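Review: Zandesero two-arm kit, after one term in a robotics club

Our club at Gradby meets on Friday afternoons, and this was the first year we had money for a proper pair of arms. We bought the Zandesero kit in the version with wrist cameras. The other one we looked at was the Delley, which came with a single arm and a better manual.

Assembly

Two of the older students did most of it over three meetings. The links and joints go together without trouble. The rail needs to be bolted down before the arms go on, and the booklet mentions this on the last page. Colton Kowalchuk, who is in tenth grade, rewrote the steps in the right order and we use his copy now.

The cables are the weak point. They are long, there are no clips in the box, and they end up in loops on the table. Buy your own ties — a bag of 50 is plenty.

In use

The student project this term is passing a phone from one arm to the other. It is harder than it sounds. The ribbed fingers grip well on flat objects but the students spent weeks on the approach angle.

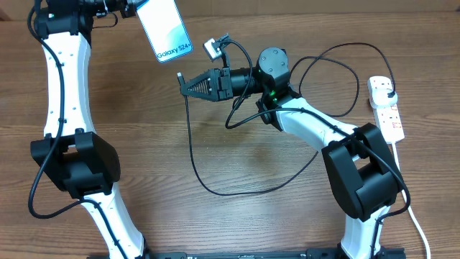
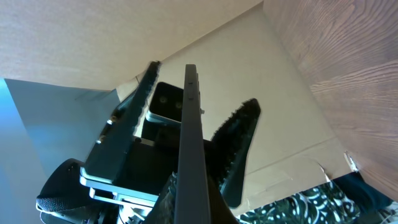 Software

The program that comes with the kit logs every run, and ours stands at 253. It starts slowly and froze on us twice in June. Replaying a saved motion works well, even for beginners. Setting up the cameras took a whole meeting, and the help page for it is very short.

Would we buy it again? Yes, for students who already have a year behind them. For a first-year group I would look at the Delley.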